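Borance Community Help
Household and Small Workshop Storage

Sorting small parts into open bins: by size or by use?

Posted by Skenell

I am responsible for the supply room of a small repair workshop. We hold 400 kinds of small parts, chiefly screws, washers, hinges and springs. The present arrangement is by size, and members report that they cannot find what they need. I would be grateful for advice before the room is rearranged.

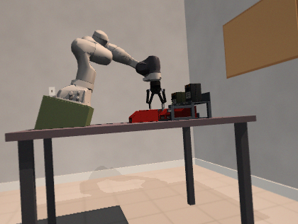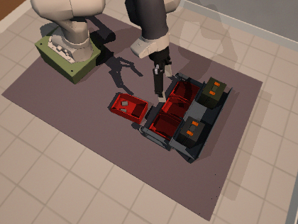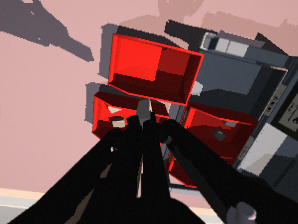
Submitted by Skenell, Borance member — April 26, 2020

The room has one wall of shelving and 2 benches. The parts are kept in open bins without lids, and each bin carries a paper label on the front. The labels give the size only. A member who wishes to repair a cabinet door must therefore visit one bin for the hinge, another for the screws and a third for the washers, often at opposite ends of the wall.

It has been proposed that we sort by use instead, with all door parts together, all drawer parts together, and so on. My concern is that many screws serve more than one purpose. I should also like to know whether open bins are suitable at all, given the amount of sawdust in the building.

Posted by Rissanen

Our workshop faced the same decision. We recommend a mixed arrangement. Parts that serve one purpose only, such as hinges and drawer slides, should be grouped by use. Common fasteners should remain together and be sorted first by type, then by length. Members learn the position of the fastener section quickly, and the question of where a general-purpose screw belongs does not arise.

Labels should state the name of the part, the size and the place where it is used. Please print them in large type. A label that can be read only at arm's length is of little help to a person standing at the bench. We also attach one sample of the part to the front of each bin with clear tape — this has reduced wrong returns more than any written notice.

With regard to dust, open bins are acceptable for parts in regular use. Slow-moving stock should be kept in lidded containers on the upper shelves. Steel parts in an unheated room should be checked for rust each spring. Heavy bins belong between knee and chest height.

Allow three evenings for the work. Our own room was closed for two, and the last section was finished in some haste and had to be done again.

Posted by Isgate

By size. We tried by use and people put things back anywhere. Also, please put a tray by the door for parts that members cannot identify, and have someone empty it. Ours was not emptied and is now a bucket.

Posted by Skenell

Thank you both. The mixed arrangement will be put to the members in its present form. May I ask Rissanen whether the tape leaves a residue on plastic bins?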